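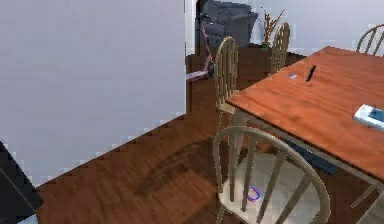
Guided Cycling Tours, Unit 5: Pacing a Mixed Group
Instructor: Javiera Palma

Reading before class: the Allier route file, all stages.

1. Who sets the pace
The group rides at the speed of its slowest rider on the climbs. On flat roads the guide sets the pace and checks behind every few minutes. If a gap opens, ease off gradually. Hard braking at the front causes trouble further back.

2. Lead and sweep
With six or more guests we use two guides. The lead knows the route. The sweep carries the pump, tubes, chain links and first aid kit, and never passes a guest except in an emergency. Agree on hand signals before leaving, and on what happens if the phones have no coverage.

3. Planning a stage
The Allier tour covers 279 miles in 5 days. That does not mean equal days. Put the longest day second or third. Keep the first one short so saddles can be adjusted and you can see how people handle descents.

Allow 12 minutes for each planned stop, even if you tell guests ten. Lunch is separate. In July, start early and have the main climb finished before noon.

4. Regrouping points
Choose places off the road, in shade if possible, with room for every bike. The top of a climb is usual. Never regroup on a bend or just past one. Wait until the last rider has had a drink before moving again.

Assignment
Take stage two of the route file and mark your regrouping points, water and one bail-out road. Teodoro Dela Peña's notes on gravel sections are in the course folder. Work in pairs. Hand in one page, with times. Due February 19, 2024.

Next unit: punctures and roadside repairs, with Joscha Pfeiffer. Bring a wheel.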